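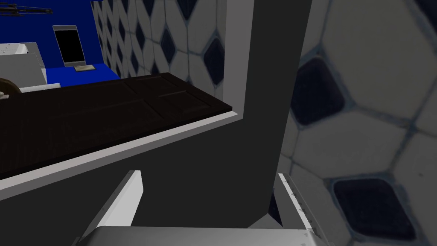 White octagonal wall tiles: what most of these tips are meant for.

Kitchen Tips > Cleaning > Tiles and Grout

Cleaning tile grout: which tricks are worth the bother?

Every January the same grout advice does the rounds, and I have grown tired of repeating it to friends without checking. So I spent two weekends on my own kitchen wall, which has pale grout and hadn't had a proper scrub since we moved in. I wasn't expecting much and mostly I didn't get it.

Bicarb and vinegar

Everybody's favourite. It fizzes, which looks like work being done, but once the fizz stops you are left with slightly salty water. Bicarb by itself, mixed to a stiff paste and rubbed in with an old toothbrush, did better. Keep the vinegar for the kettle. It is an acid, cement grout doesn't care for acid, and if you have marble or limestone tiles it can mark them for good.

Toothpaste

Works on a patch the size of a stamp. Doing a whole wall would take several tubes and leave the kitchen smelling of mint until Easter.

Special grout cleaners

I tried a spray from Bendow and a gel from Zernimard. The label on the spray says to leave it for 2 minutes. At 2 minutes I could see no change. At 8 there was some, though by then I had started scrubbing and can't swear which of us did it. The gel clings better to an upright wall and costs more than I would pay again. Open a window with either, and never use one on top of bleach.

Washing-up liquid and hot water

Dull, cheap, and the best thing I tried behind the hob. Most of what looks like stained grout in a kitchen is grease with dust stuck to it. Wipe the tiles first, change the water, then go along the lines with a stiff nylon brush. A wire brush will scratch the glaze.

Grout pens

A pen is paint. The Flindiveo one covered nicely and was wearing off beside the sink after 17 days. If you must, clean and dry the grout properly beforehand and wipe the tile edges before the paint sets.

Sealing

I am in two minds. Sealer makes sense on a floor or behind a cooker, provided the grout is fully dry when it goes on. On a wall that only sees the odd splash I would save the money. If the grout is crumbling, no cleaner or sealer will help and it needs raking out and doing again.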